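Rule 26 at Sambridge said that no arm could close on a board until a person had checked the leads. The new hand at the bench had read it 80 times and still thought it was slow.

In October the bench got a green board on a plastic box, and the arms stopped and waited.

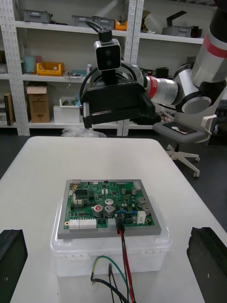 Bench 2, leads not yet signed off.

She traced the red wire, then the black one. The loose green wire had a bare end - she wrote that down. Then she taped it, initialled the sheet and stepped back behind the line.

"Clear," she said, and pressed the button.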